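Review: the Pirnora hand-held gripper kit, after a whole spring of using it

I've been meaning to write this one up since March, when Vendula Gajdoš talked me into buying two of these kits for our little manipulation group at Birkett, and I kept putting it off because I wanted to have a proper result to go with it. Well, now I do, so get yourself a coffee!

If you follow this blog you know our pet question: how much does clutter in the demonstrations matter when you train a policy to tidy a desk? We used to collect everything by teleoperating the arm, on a table we'd cleared off first, and the policies came out lovely on that table and pretty hopeless anywhere else. With the Pirnora you just pick up the gripper and do the task by hand, wherever you happen to be, and the recordings go straight into training.

So we collected 3,000 demonstrations of simple pick-and-place jobs, all on real desks that people work at. Then we trained one policy on the full set and another on 1,000 of them, picked at random, and a third on 1,000 from a single desk. Same network, same training recipe, same test desks (none of which were in the data).

The full set won, no surprise there. What made me sit up was how close the smaller mixed set came to it, while the single-desk policy got lost the minute the background changed. Ojārs Kazlauskienė had bet on exactly that, and I owe him lunch. I should say that we only tested 3 objects, so please don't take this as gospel, but I've stopped clearing tables before we record.
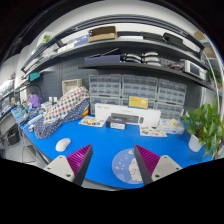 Anyway, back to the kit itself, because I know some of you only came for that. The grip is comfortable for long stretches, and I have small hands, so I was a bit worried. The soft fingers are forgiving with awkward shapes, and you get used to the squeeze surprisingly fast (my first afternoon was mostly dropped pens). We had more trouble with thin flat things like index cards, which I'd still rather pick up with stiff fingertips.

The software is the weak spot. Calibration is fine once you've done it a few times, but the manual from Stanis, who sell the kit over here, skips a step between mounting the fingers and the first recording, and we lost most of a day to that. Their support did write back quickly, and very kindly too. I'd also love a louder beep when a recording starts!

Would I buy it again? Yes, and we've asked for 2 more. If all your work happens at one fixed station, your teleoperation rig will probably do you just as well. For anybody who wants lots of different desks in their data, I'd go for it, and set aside a free day for that first calibration.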